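Zwischenbericht Februar: Ausstattung der Gemeinschaftsküche Folliritz

Die Mittel aus der zweiten Rate sind zum größten Teil verwendet. Angeschafft wurden Geschirr, Aufbewahrung und Kleingeräte für die Teeküche im Erdgeschoss. Die Möbel hat die Firma Marti geliefert und aufgebaut, das Geschirr kam von Tosico.

Stand der Arbeiten:
Geschirr: 80 Becher und 40 Teller sind eingetroffen und gespült. 2 Teller waren angeschlagen, Ersatz ist bestellt.
Oberschränke: montiert, eine Tür schließt noch nicht bündig.
Elektrik: Die zusätzliche Steckdose über der Arbeitsfläche fehlt weiterhin. Der Termin wurde vom Elektriker verschoben.

Für die Becher im täglichen Gebrauch werden Ständer aus Holz benutzt, der Rest bleibt im Schrank. Das spart Platz auf den Tischen – bei den Treffen von Vastunow wird die Fläche für Kuchen und Kannen gebraucht.

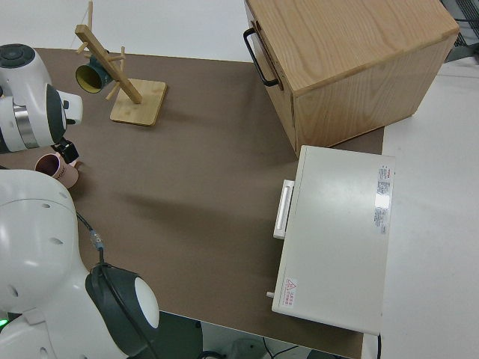

Offen ist noch die Beschriftung der Schrankfächer. Sie soll bis zum nächsten Bericht erledigt sein. Von der Rate sind noch rund 150 Euro übrig. Wir bitten darum, diesen Betrag für Geschirrtücher und einen zweiten Wasserkocher verwenden zu dürfen. Die Belege reichen wir gesammelt mit der Schlussabrechnung ein.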